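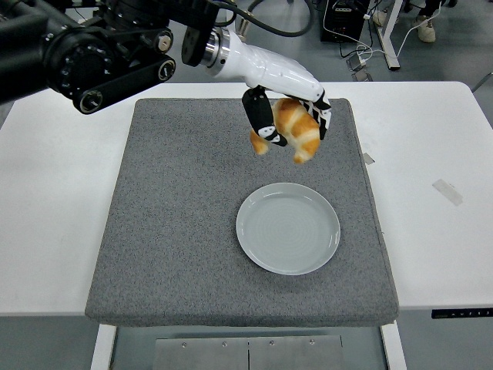
Croissant and plate

Karkmont: which version should I watch first, and do I need to see Huanca before it?

Posted by Leidy Henao in Movies > Horror

My brother and I are planning to watch Karkmont on Thursday night. I have never seen it. He saw it once, years ago, on a rented disc and says it ends with the mother locking the mill from the outside and walking down the road while the credits start. I looked it up on Tostura and they have two versions listed. One is just called Karkmont and the other is called Karkmont: Full Version and is 10 minutes longer. The page for the long one says "restored ending" and nothing else.

I read part of a review that said the full version goes on after the road and shows what is in the mill. I stopped reading there so I wouldn't ruin it. My brother says he doesn't want to see what is in the mill and that the whole point was that you don't. I am leaning toward the long one, as I would sooner have the whole movie than part of it, but I don't want to pick the worse one for my first time.

Second thing. There is also a movie called Huanca from the same director, and people call it the first part of the story. Is it really? The descriptions don't have any of the same characters. We only have time for one movie and I have to be up early on Friday.

I don't mind slow movies. I do mind loud ones, where it goes quiet and then something bangs. If one version has more of that than the other, please say so. Please keep spoilers out of the first lines of your answer if you can.

Answer from Ruwan Miah

Watch the regular one first. You can skip Huanca for now. No spoilers until the paragraph that starts with the word SPOILERS.

I have seen both versions of Karkmont several times and I own the disc with the commentary. The short one is what played in theaters. The director says on the commentary that the long ending was filmed first, that it was taken out after a test screening, and that the movie was finished without it. So "restored" is a generous word. The music for the extra part was put together later out of pieces from the rest of the film, and you can hear it. There is a cello line that belongs to the scene with the well, and when it comes back over the ending it sounds like a mistake.

The extra 10 minutes are not all at the end either. The listing doesn't make that clear. Most of it is, but there is also a longer dinner scene near the start, with the uncle telling the story of the flood. I like that part. It makes him more of a person, and his last scene works better if you have seen it. If somebody made a version with the dinner scene and the old ending, I would tell everyone to watch that one.

On loud noises, the theatrical version has 3 moments I would call jump scares. One is the bird in the chimney, one is the door in the second half, and one is very near the end. The long version has those and adds a few more in the new ending, and they are worse, very loud and one after another. For that reason alone I would pick the short one for you.

Huanca is a separate story. It takes place in the same valley, a long time before, and the mill is being built in the background of two or three scenes. That is the whole connection. Some fans like to say that the girl in Huanca is the grandmother in Karkmont. It is never stated in either movie, the names don't match, and the ages don't work out if you sit down with the dates. It's a good movie and I would watch it some other night. It is colder and has a lot less talking.

SPOILERS for the long ending from here. After the road, it goes back inside the mill. The thing under the floor comes up and you see it in full light. It is a man in a suit with some computer work on the face, and it hasn't held up. Up to that point all you ever get is the wet boards and the sound of it breathing, and the breathing is the best thing in the film. The mother comes back with the lamp oil, there is a fight, and the mill burns. Then there's a shot of a hand in the ash. It feels like the end of another movie. In the short version she turns the key, puts it in her coat and walks, and you can hear one knock from inside just before it goes to black. I've had arguments about whether it is the thing or her husband knocking. With the long version there is nothing to argue about, you're shown.

Answer from Nameck

long version. its the full movie, why would you watch less of it. the monster looks fine, people complain about everything. the fire is great and they really built that mill and burned it down

also the score on Tostura for the full version is higher, 3070 people rated it so they can't all be wrong

havent seen huanca

Comment from Ruwan Miah on this answer

The rating on Tostura is shared by both versions. If you click on the regular one you get the same number. They merged the pages at some point.

Comment from Nameck

ok didnt know that. still like the fire

Answer from mill_road_fan

I'm going to disagree a little with Ruwan on Huanca. You don't need it to follow anything in Karkmont, that's true. But there is a children's song in Huanca that the mother hums in Karkmont when she is washing the floor, and if you know the words to it that scene changes quite a bit. I saw them in the order they came out and remember sitting up when she started humming. A person who sees Karkmont first won't notice it at all. That said, if you only have one evening, it should be Karkmont. It is the better movie by a good distance.

For the version, short one. I agree with everything said about the ending.

Some practical things for Tostura. It tends to start the full version by default even when you click on the other one. Check the running time in the corner once it starts. If it is the long one, go back, open the menu under the title and choose "Theatrical." Also turn on subtitles. The uncle is hard to understand and he mumbles one line about the key that matters later. The sound mix is quiet for talking and loud for everything else, so if your TV has a night mode, use it. It took most of the edge off the chimney scene for me.

The town it was filmed in is 200 miles from where I live and I went once. The mill set is gone but the road is there, and the stone wall she walks past.

Update from Leidy Henao

Thank you all. We watched the theatrical one with subtitles and night mode on. It did try to start the long one, so I'm glad I checked. The chimney still got me. My brother says the husband is the one knocking and I say it isn't. I haven't read Ruwan's spoiler paragraph yet and I think I will leave it a while. We're going to watch Huanca next month and I'll listen for the song.

Marked as solved. Accepted answer: Ruwan Miah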